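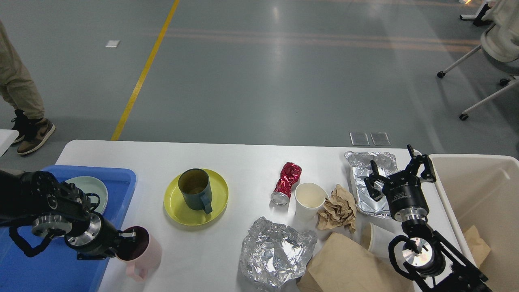

4.2 The open day at Riltthorpe

Our visitors came on 9/5/20, and we were very glad to have them. Tonantzin Ayala chose the table-clearing task, as everyone knows it from home — dishes to the tray, rubbish to the bin.
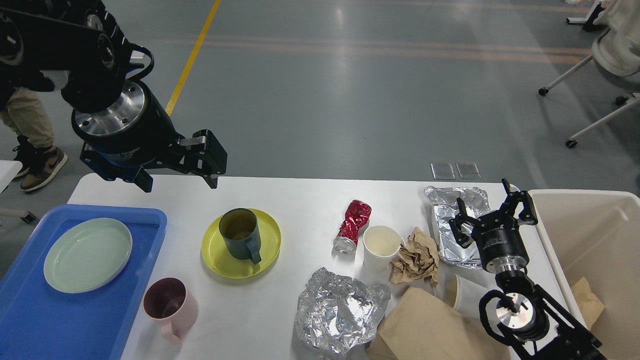 Figure 8. Both grippers open above the dishes and rubbish.

Estrella Bañuelos talked people through each run and kindly took questions for as long as they had them.

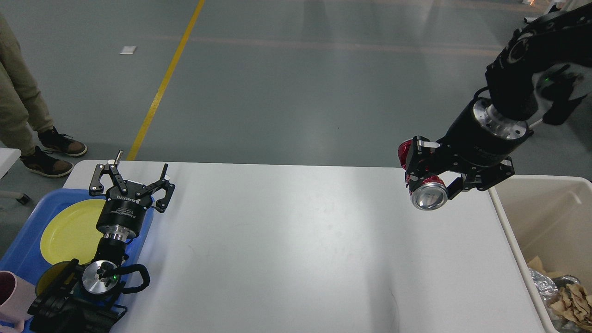
The question we heard most was how the arms tell a dish from a piece of rubbish, and we come back to it in Section 5.

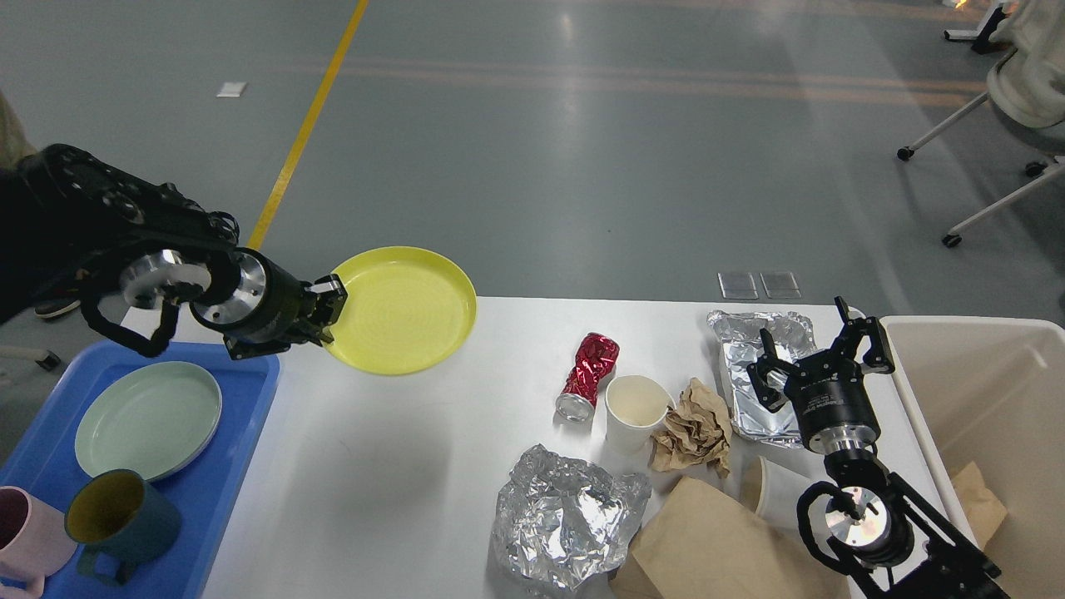

Several guests also asked about speed, and would happily have waited longer for a gentler grip.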